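Rirkton 404 Base Counter with Wood Top

Home > Workroom > Counters and Benches > Rirkton 404

Item no. 404-W
Finish: white base, wood top
Availability: in stock, Kurnuvville warehouse
Sold by: Prutance Workroom Supply

Page updated January 13, 2022

Quick version

Freestanding counter. White cabinet base, real wood top, storage underneath. Stand-up height. Goes in the middle of a room or up against a wall, finished on all sides so either works. Ships in two crates, base and top separate.

If you had the old 400 this is the same idea with a thicker top and better feet. Tops do not swap between the two. We get that question a lot so putting it up here.

What's in the crates

Base cabinet, assembled
Wood top, oiled at the factory
Leveling feet, already screwed in
Bolts and washers in a bag taped inside the left door
Hex key
One small tin of top oil
Instruction sheet (both sides, the second side is the one about leveling)

Not included: casters, backsplash, power strip, drawer liners. See Add-ons further down.

The top

Solid wood, glued up from strips, so expect color to vary from one strip to the next. Small knots are normal and don't count as damage. Edges are eased, not sharp, not fully rounded either.

Comes oiled, not varnished. Means you can sand out a scratch and re-oil it the same afternoon. Also means it will mark if you leave a wet cup standing on it overnight. Coffee rings come out with fine sandpaper and a dab of oil. Red wine, less so. Solvents, please put something down first.

Oil it when it arrives, again after a month, then when it looks dry. Rooms with strong heating need it more often.

Wood moves. The mounting slots underneath are long on purpose, so don't crank the bolts down till they bite. Snug is enough. A top that's bolted too hard can split in the first winter and we can't cover that.

The base

White painted steel, powder coat. Wipes down with dish soap and a rag. Skip the scouring pads, they dull it.

Inside: one adjustable shelf per side, pegs included. Shelf limit is 100 lb, spread out. Heavier things go on the cabinet floor.

Kick space at the bottom so you can stand close without stubbing toes. Doors have a soft catch, no lock. Lock kit is seperate, see Add-ons.

Touch-up paint is availible, ask for 404 white. The white we used on the 400 was slightly creamier and you'll see the difference.

Load

Top is rated 806 lb, evenly spread, with all feet touching the floor. Counter has to be level for that number to mean anything. If one foot is hanging you'll feel the thing rock, so fix that before you load it up.

Base weighs 160 lb. Top is lighter but awkward. Two people for the base, two for the top, and take the doors off before you carry it. They lift off the hinges.

Bolting equipment to the top: fine, drill where you like, stay clear of the mounting slots. Heavy clamp-on gear goes near the cabinet walls. Drilled tops can't be returned.

Getting it in the room

Measure the door. Then measure the hallway corner before the door, that's where most of the phone calls come from. Base goes through a standard interior doorway with the doors off. Elevators usually ok standing up, check yours.

Leave walking room on every side you plan to use. People plan for the counter and forget the chairs. Two rolling chairs backing into eachother gets old fast. If there are glass-door cabinets along the wall behind, leave enough for the doors to swing plus a person.

Setup, short form

1. Set base roughly where it goes, doors off
2. Run the feet down until it stops rocking
3. Level front to back, then side to side, then front to back again
4. Lift top on, line up slots
5. Bolts in loose, all of them, then snug
6. Doors back on
7. Oil

Takes under an hour with two people. Keep the crate lids until you've checked the top for dents. 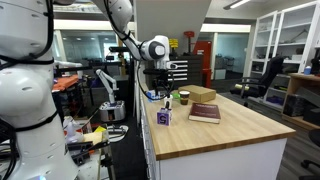

Reading time: 6 minutes

Counter in daily use in a lab. White base, wood top, and the usual pileup: lidded paper coffee cup, a dark red hardcover, tan cardboard box lying flat. Purple block with a 5 on it. More cabinets and shelving behind, and an office chair over by the glass-door units.

Good for shared rooms where the surface gets used for a bit of everything. Sorting, packing, reading standing up, putting the coffee down. Not a wet bench, not a chemical bench. If you need either of those look at the Ogunleye resin tops, which fit this same base and ship from the same warehouse.

Add-ons

Lock kit, both doors, keyed alike
Extra shelf with pegs
Caster set, locking. Drops the load rating, see the caster sheet for the number
Clip-on power strip, mounts under the top edge
Top oil, large tin
Ogunleye resin top, gray or black, 404 fit only
Drawer insert, replaces the shelf on one side

Drawer insert has to be ordered for left or right. Can't be flipped later. Left means left when you're facing the doors.

Shipping and returns

Ships by freight, curbside. Inside delivery can be added at checkout and you want it if there are stairs. Driver calls ahead. Somebody has to sign.

Check both crates before signing. Dented crate corner, write it on the slip, even if the counter looks fine. Photos help.

Returns within 30 days, unused, top not drilled or cut, in the original crates. Return freight is on the buyer unless we sent the wrong thing. We close for stock count the first week of August, orders placed then go out the week after.

Warranty

Base: five years, covers welds, hinges and feet.
Top: two years, covers glue joints opening up. Doesn't cover stains, dents, burns or splits from overtightened bolts.

Common questions

Can two go end to end?
Yes. Joining plates are free, add a note to the order. Level them as one unit, not one at a time.

Can I get the top without the base?
Yes, item 404-T. Bolts not included with that one.

Does the top come longer than the base?
Small overhang on all sides. A longer overhang for seating is a custom order, email first.

Is the wood the same on every counter?
Same species, different boards. Ordering two and want them close in color? Say so and we'll pull from the same batch if there is one.

Will it mark the floor?
Feet have a rubber pad. On soft vinyl put a disc under each one.

Do you have a showroom?
Pickup counter in Kurnuvville only. There's a 404 there you can lean on. Call first so somebody's at the desk.

Related items

Rirkton 400 top, last few, no returns
Rirkton drawer cabinet, dark, label holders on every drawer
Prutance wall shelving, white, glass doors
Top oil, large tin

Spec sheet and leveling sheet are under Downloads. Crate sizes are on the second page of the spec sheet.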